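Deng Reuse Room: progress report to the Orkberg Fund
Covering the period to the end of October

We are very pleased to be sending you this second report, and there is a lot to tell you! The sorting room at Deng has been open for 9 weeks now and it already feels like a proper part of the street. People come in with a carrier bag meaning to stay for a minute, and we end up showing them the shelves, the mending corner and the big tables at the back.

What your grant has paid for so far

The first instalment of £2,000 went on shelving, tables and lighting. The shelving came from Esow, who delivered it flat and lent us the tools to put it up. We lost a day to a missing box of fixings, but they sent another box out the next morning and we opened only slightly behind plan. The lighting has made more difference than we expected. In the old store we were checking zips and seams by torchlight, and marks were getting past us.

Nearly £1,000 of the second instalment has been spent on packing materials and labels. The rest is set aside for a second rail and a better trolley (the present one pulls to the left and has taken some paint off the door).

How the packing works now

At the time of our last report everything went into cardboard boxes. They looked tidy, but we had to open every one to find out what was in it, and the bottom row suffered whenever the floor was mopped. We have now moved almost entirely to clear bags for soft goods and small household things. Each item is checked, bagged, labelled with its size or use and put on the shelf for the next delivery run.
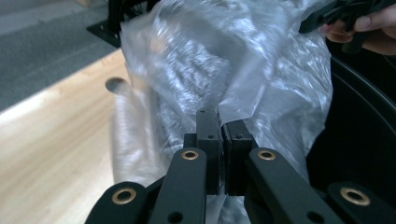
Clear bags have been the best change of the whole period. Families collecting from us can look before they choose, and our packers can find what they need without undoing an hour's work. Even with the plastic creased and catching the light, a dark grey item shows through well enough to be told from a pale one, and that is often all a packer needs when making up an order at speed. We have kept the cardboard for crockery and books.

We do want to use less new plastic. Bags that come back to us in good order are smoothed out, stacked and used again, and Neltix has agreed to take the torn ones along with its own film waste. We had hoped to have this going from the first week. It began in the fifth, after some to and fro over where the collection bin could stand.

What has been harder

Storage, mainly. Winter coats arrived early and in great heaps, and for a while the mending corner disappeared under them. We have since asked people to ring before bringing bedding or coats, and it has helped a good deal. Labels are the other sore point: the first batch peeled off the bags overnight. The new ones stick well, perhaps too well, and we are trying tie-on tags for bags we hope to reuse.

Next steps

Before the next report we plan to put up the second rail, open for one evening a week and run 2 mending afternoons with the school next door. We would love you to come and see the room in use. Mornings are best, while the sorting is going on, and the kettle is always on by ten.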